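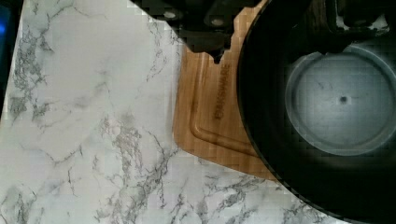
My mother-in-law, Bohumila Hrubý, cooked for her whole family on a piece of counter not longer than her arm. When she visits us she always asks the same question: why do you keep everything outside? For years I had no good answer. Now I think I have one, and I would like to defend it.

The magazines tell us that a good kitchen is an empty kitchen. I don't agree. A cupboard is a place for things you have decided to forget. The things of every day should stay where the hand can find them - the board, the pan, the spatula standing in its cup, the canister with the wooden lid.

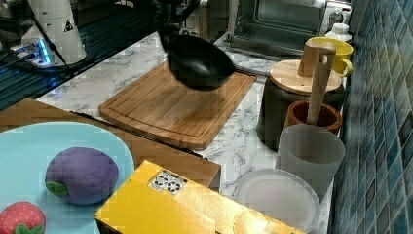

What the empty counter costs

My neighbor Matúš Sýkora cleared his kitchen completely in August. He put 50 things in boxes, and the room looked very beautiful. By the evening he was opening 12 doors to make one omelet.

I must be fair to the other side. Flour dust and grease land on everything that stands in the open, and a toaster takes space also when there is no bread in the house. I wash my row of cups more often than I drink from them. But I prefer this work to searching.

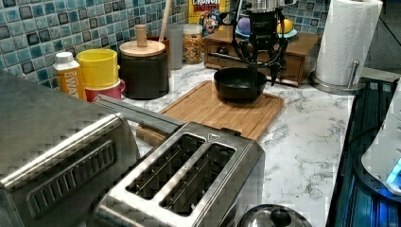
Page 8

My rule is only that the cutting board must have its own place, and what stands along the wall may stay along the wall. Bohumila still shakes her head at this. Last time, however, she took the canister without asking me where it was, and she put it back a little more to the left.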